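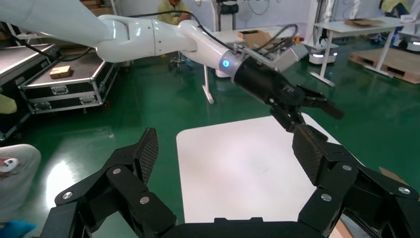
Cold storage for dahlia tubers – what are you using this year?

Forum: Bulbs, Corms and Tubers
Started Fri 9 November

clayhill_6b wrote:

Frost finally blackened mine last week and I've got everything dug and rinsed. Every year I store them a different way and every year I lose a different set. Last winter it was dry peat moss in cardboard boxes and 25 of my 40 clumps shriveled up to nothing by March. The year before that I used damp vermiculite and they rotted.

The storage spot is a corner of the basement, against the north wall. It stays between 45 and 50 degrees most of the winter. The furnace is on the other side of the house.

Questions:
Do you divide in fall or spring?
What packing material?
Do you wash them at all or leave the dirt on?

Varieties are mostly dinnerplates plus a row of Petuvska, which is the one I most want to keep because I can't find it for sale anymore.

marshgate wrote:

Spring. I can't see the eyes in fall and I end up throwing away good tubers or keeping blind ones. Whole clumps go in plastic crates lined with newspaper, with pine shavings poured over them. Dirt stays on, apart from what falls off.

Losing 25 to shriveling means too dry. Peat pulls water out of them if it goes in bone dry.

oldfencerow wrote:

I'll disagree on the dirt. Wash them. I carried crown gall around my garden for years by storing clumps with soil on them. You can't see gall under a crust of clay. Hose them off, cut the stalk to a couple of inches, turn them upside down for two days so the stem drains, then pack.

I also divide in fall. The tubers cut like butter in November and like oak in April.

marshgate wrote:

Gall is a fair point if you've had it. I haven't. Washing takes the skin off the thin-necked ones, and then they dry out faster. We're on sand here, so there isn't much dirt to begin with.

clayhill_6b wrote:

Clay here, as the name says. I already rinsed them so that part is settled for this year.

oldfencerow, how do you find the eyes in fall? I've looked with a magnifier and half of them look like nothing to me.

oldfencerow wrote:

Wait a few days after digging. If you leave the clumps somewhere cool they swell a bit and you'll see small bumps on the crown, right where the neck meets the old stem. Some varieties show and some don't. If one doesn't show after a week or so I cut it into halves or quarters and make sure each piece has plenty of crown on it. That works well enough.

Use a clean blade and dip it in bleach solution between clumps. Dust the cuts with sulfur or cinnamon. I've used both and can't tell the difference.

pumpkinseed wrote:

Plastic wrap. I'm surprised it hasn't come up yet. Divide, let the cuts dry overnight, then roll each tuber in kitchen plastic wrap so that no two touch. Six tubers to a roll, write the name on masking tape, put the rolls in a shoebox. A whole collection fits on one shelf.

I've done it for nine winters. If one rots, it doesn't spread to the next one.

marshgate wrote:

I tried plastic wrap and had mold in nearly every roll. They were wet when I opened them in February.

pumpkinseed wrote:

Then they went in wet. They have to be dry on the outside and the cuts have to be sealed over. The other thing is temperature. If your space gets up to 55 or so you'll have trouble with wrap no matter what.

gravel_and_thyme wrote:

Zone 8 here, so take this for what it's worth. I leave mine in the ground under a foot of leaves with a tarp on top. The only ones I dig are the ones I want to share. Drainage matters more than cold does. I lost the entire bottom bed one wet winter that never got below 25 degrees, and the raised bed ten feet away came through fine.

clayhill_6b wrote:

The ground freezes solid here down past tuber depth, so leaving them in is out. I did have one volunteer come up next to the house foundation once. It was in bloom by August and I never figured out which one it was.

hartsgrass wrote:

Two things I'd add.

First, check them once a month. Put it on the calendar. Shriveled in December can be fixed by misting the packing material and closing the lid. Shriveled in March can't.

Second, buy a cheap humidity gauge and put it inside one of the boxes. I had been reading the one on the basement wall and it said 60 percent, and inside the box it was half that. Cardboard wicks the moisture away. I went to lidded totes with the lid cracked open and my losses dropped the same year.

For packing I use coarse vermiculite straight out of the bag, dry. I think the trouble with your damp vermiculite was the damp.

clayhill_6b wrote:

That makes sense. I had wetted it because the bag of peat said to and I figured it was the same idea.

So if I'm reading everyone right: totes instead of cardboard, dry vermiculite, monthly check. I may do half the Petuvska in wrap as a test and leave the other half as whole clumps.

oldfencerow wrote:

I wouldn't test on the one you can't replace. Test on the dinnerplates.

pumpkinseed wrote:

Splitting it between methods is the safer way to do it, though. If one method fails you still have the other half.

oldfencerow wrote:

Or you lose half for certain by picking a bad method for it. I'd put them all in whatever you trust most. We can agree to differ on that one.

marshgate wrote:

With oldfencerow here, for once. Also, you could take cuttings in spring as insurance. Wake up one tuber early under lights, and when the shoots are three inches tall cut them off with a sliver of tuber attached. They root in a couple of weeks and make a decent clump by fall. Mine go outside in the middle of May.

gravel_and_thyme wrote:

Seconding cuttings. A friend gave me a single tuber of Gumemora and I had a full row of it by the second summer that way.

How do people label? Pencil on plastic tags fades for me, and marker fades faster.

hartsgrass wrote:

Write directly on the tuber. There used to be a kind of pencil sold for it, but a soft art pencil that writes on wet surfaces does the same job. It has to be clean skin, so that's one more vote for washing. Outside I use aluminum tags and press hard with a ballpoint.

pumpkinseed wrote:

Permanent marker on masking tape lasts all winter indoors. Outside I draw a map.

clayhill_6b wrote:

Update after the weekend. I divided all the dinnerplates and left the Petuvska as whole clumps – two of them had rot in the center of the stem already, which I cut back to clean white flesh and dusted with cinnamon. Everything is in four totes with dry vermiculite and the lids are cracked. The gauge reads 75 percent in the first tote.

Is 75 too high?

hartsgrass wrote:

A touch high, but they've only just gone in. Give it a week. If it's still over 80 by then, open the lid more.

marshgate wrote:

Fine for now. Pull out anything soft the first time you check.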